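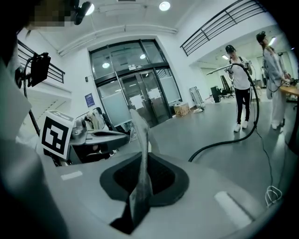 October 19, 2024

I've started walking to work and I'm completely hooked! Not the whole way, I should say. The bus from Pomeck takes ages to crawl into Lenodgate, so I get off 7 stops early, at the top of the hill, and do the rest on foot along the old canal. It takes me 70 minutes if I don't dawdle, and I always dawdle.

The first week was awful. I wore the wrong socks, got rained on twice and arrived so hungry that I ate my lunch before ten. But by the second week my legs had stopped complaining and I'd begun to look forward to it, even the muddy bit behind the allotments (which is very muddy). There are herons! I had lived here for 14 years and thought you had to go to a nature reserve for herons.

The other great find is Rätsep, a tiny bakery just past the second lock. They do a cardamom bun with crunchy sugar on top, still warm if you get there early enough, and a rye loaf that weighs as much as a small dog. I have carried that loaf home in my rucksack more than once and regretted nothing. 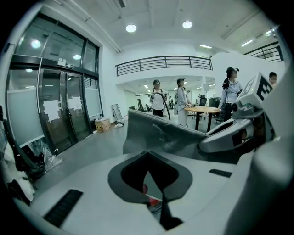 A reader wrote under my last post that the towpath gets far too dark by November, and that the upper road past the church is lit the whole way and only adds over 600 steps. Thank you for that — I tried it on the way home and it's lovely, with big gardens and a very bossy ginger cat on one of the walls. I'll miss the water, but I'd like to stay out of it too.

Shoes next. I've gone through the soles of my old trainers, so I bought a pair of Celent boots in the sale, half a size up for thick socks. They rubbed at the heel for a few days and then went soft, and now I'd happily wear them to bed. A proper waterproof is still on the list. So far I've managed with layers and a lot of optimism, plus a spare jumper in my desk drawer. 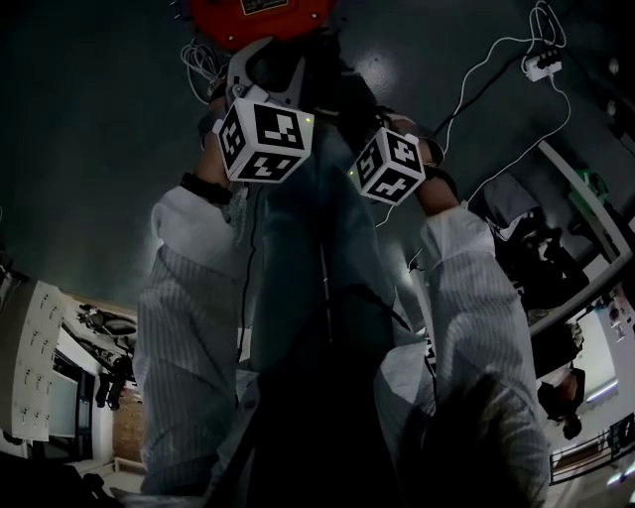
Stripy jacket and jeans.

If you know a good way to cross the ring road without using that horrible underpass, please tell me. I've tried the footbridge by the garage, but it puts you out on the wrong side of the railway and then you have to come all the way back.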